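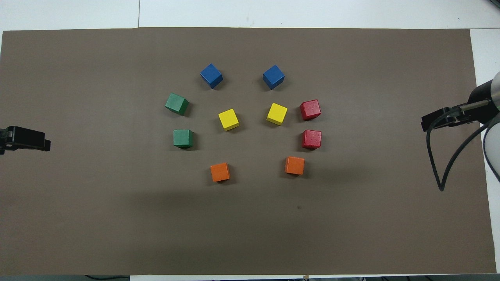

Budget notes for the second bench

The first bench has two arms with black parallel grippers facing each other across a white tabletop. The task set is cheap on purpose: wooden cubes in blue, green, yellow, red and orange, two of each, on a sheet of brown paper. I have been asked to plan a second bench to the same pattern, and these are my working notes from December.

Arms

The arms are the largest line and the least flexible one. I asked Witel and Flunov for quotes on a matched pair. Witel quotes the arm, controller and base plate together. Flunov quotes the arm alone, and the controller shows up on page 2 as an "accessory." Once both quotes were put on the same footing, the gap was small enough that lead time decided it. Witel it is, unless the delivery date moves again.

Grippers

Parallel, same model as the first bench, so fingers can be swapped between the two. Ching-wen Sin argued for a three-finger hand on one side. I priced it and dropped it. The tasks planned through spring are pick, place and hand over, and flat fingers cover all of them. I have added 5 spare finger sets to the order.

Cables

I underbudgeted this last time. The gripper lead needs enough slack for the wrist to turn, and the slack hangs in a loop that can drag on the work surface. Phelan sells a clip-on guide kit at $388 per arm. That is a lot for plastic – but Oísín would be the wrong man to ask, as he has already built one from zip ties and prefers it. Two kits are in the budget. If his version survives until the order goes out, they come off.

Surface and task items

Brown paper, matte, bought by the roll. It cuts glare from the white top and costs next to nothing to replace when it gets marked. Cubes come from a school supply catalog. I put both under consumables.

Still open

Service contract: Urkus wants a full year up front, and Éabha Doherty is asking about quarterly billing.

Power: the new bench needs its own circuit. No quote yet.

Table: same height as the first one. Measure it before ordering, feet included.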